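Buy the Second Pair of Hands First

5 min read

Every equipment plan I have reviewed this year has the same shape. One line at the top takes most of the money, and it is an arm. Underneath are a mounting table, a safety scanner, a service contract, and, near the bottom, a small figure marked "data" or "training." My argument is that the order should be reversed for any group whose robot is meant to work in ordinary rooms.

Start with what the money buys. An arm is a fixed asset with a known depreciation schedule, and it is easy to defend in a budget meeting for that reason. Demonstrations of household tasks have no resale value and no serial number. Finance departments treat them as a consumable, like gloves. Yet the demonstrations decide which arm you need: how wide the jaws must open, how much reach is useful beside a bed, whether a single gripper is enough. A group that buys the arm first has answered these questions by accident.

Bienvenido Padilla, who ran purchasing for the Estrella project, showed me his first-year plan. It had one arm, two spare wrists, and four weeks of collection in a mock apartment. The revised plan had no arm until month 17. The money went to hand-held grippers, bought in pairs, and to paying people for the use of their own bedrooms and kitchens. His colleagues considered this timid. I consider it the only sensible schedule I have seen from a group of that size.

The pairs matter. Vendors quote hand-held units singly, and a buyer looking for savings will order an odd number. A great deal of tidying is done with one hand holding while the other picks, and a pile of light packaging on a soft surface is a poor place to learn with one hand.
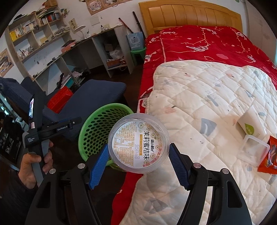
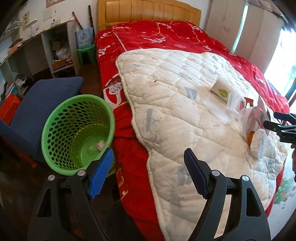 Rooms are the second cost that plans get wrong. The mock apartment at Wando, which I toured in September, has level floors, matched lighting, and over 200 props stored by category. It is a good facility and it was expensive. Its bed is always made. Real rooms have patterned bedding, shelves filled past their capacity, and furniture spaced for the people who live there. If the product is going to be sold into such rooms, the rental of such rooms belongs in the equipment budget, on a line of its own, with a number somebody has checked.

The usual objection is that rooms cannot be controlled and so results cannot be compared. This is correct and less important than it sounds. Comparison between models can be run on a small fixed bench. Zunik does it with a plain table and a box of containers, and the bench costs less than the annual service contract on a mid-range arm. Coverage of real conditions has no cheap substitute.

A second objection concerns transfer. Data taken with a hand-held tool may not suit the arm bought later, since a person's wrist goes places a robot's does not. I accept this. The remedy is to write the gripper geometry into the arm specification, so that the arm is chosen to carry the same fingers and pads. Bendeo's tender did this in 2 paragraphs. Several bidders withdrew, and that was useful information at no charge.

There are items I would add to any plan before signing it:

Replacement pads, ordered with the grippers and from the same batch if the supplier will agree to it.

Storage for recordings, priced for the full term of the project. First-quarter volume is a bad guide.

Paid time for the person who reviews recordings. Most plans assign this to an engineer who already has a job.

A travel allowance. Equipment that goes into homes has to be carried there, usually up stairs.

None of these will appear in a photograph of the finished lab, and I suspect that is part of the trouble. Boards like to visit an arm. A cupboard of hand-held tools and a list of rented rooms make a short tour, and the group that owns them has to explain its spending every quarter. Padilla keeps his explanation to one page. It lists hours recorded, rooms used, and the arm requirements that changed as a result. The third column is the one I would read before approving anything.

14 shares | 6 comments

Contact | Copyright, all rights reserved | Back to top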